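4.2 Folding trials on the shared bench

The second Nirno build was assembled in the Jamley workshop over four weekends in October, on a bench it had to give back each evening. Calibration therefore became a nightly ritual, and our early data are mostly a record of how badly we did it.

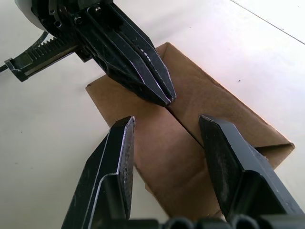

Our main trouble was creases. A flat sheet offers a gripper very little to hold, and the Ploltis planner, which we had tuned on rigid blocks, treated every fold line as a wall. The two grippers are therefore given separate jobs: one keeps its fingers closed and points at the seam in the cardboard, while the other stays open. Dividing the labor this way cost us 2 rewrites and most of our goodwill toward the planner.

Trials were run in blocks of 30, with the arms returned to a home pose between attempts – a rule we adopted after skipping it once.
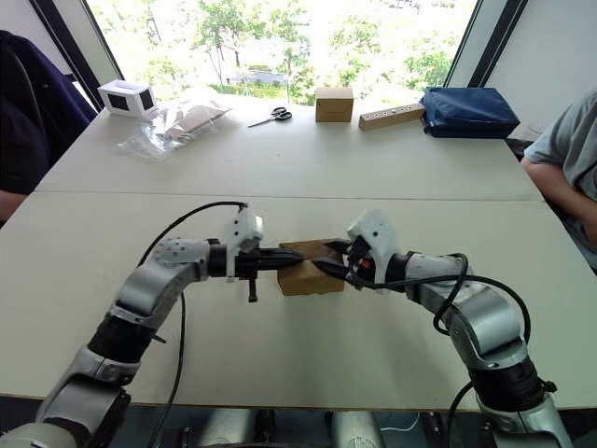
The Nautiyal controller was left at its default gains throughout. We had intended to tune it, and the configuration file still contains a hopeful comment to that effect. Over 540 attempts were logged before we froze the code, including a number in which the arms performed the fold with great confidence slightly to one side of the cardboard.

Figure 4. Bimanual handling of corrugated cardboard, second build.

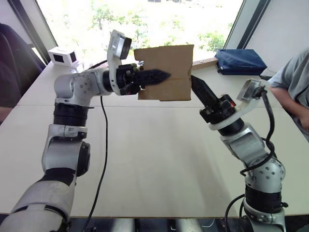 Why use two arms for a job one might manage? A single arm needs a fixture to hold the other side of the sheet, and every fixture we made fitted exactly one size of cardboard.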